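January 2019
Folke Holmgren

Pulled the Nudar set before retraining. 764 demos in, 47 rejected for late start, 9 with no grasp at all. Threshold on finger width moved to 30. 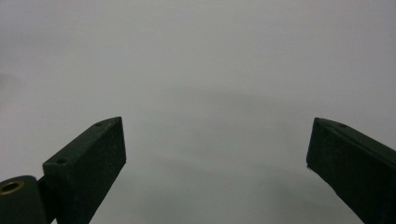
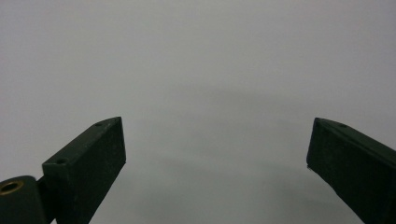
Auto-trim still misses the start of episodes – it keys on width change, and the operators wait too long before closing. Rowlands wants a motion trigger added. My worry is the background: with fingers open over plain gray and only a soft shadow for texture, tracking has little to hold. Try a patterned sheet before the next batch.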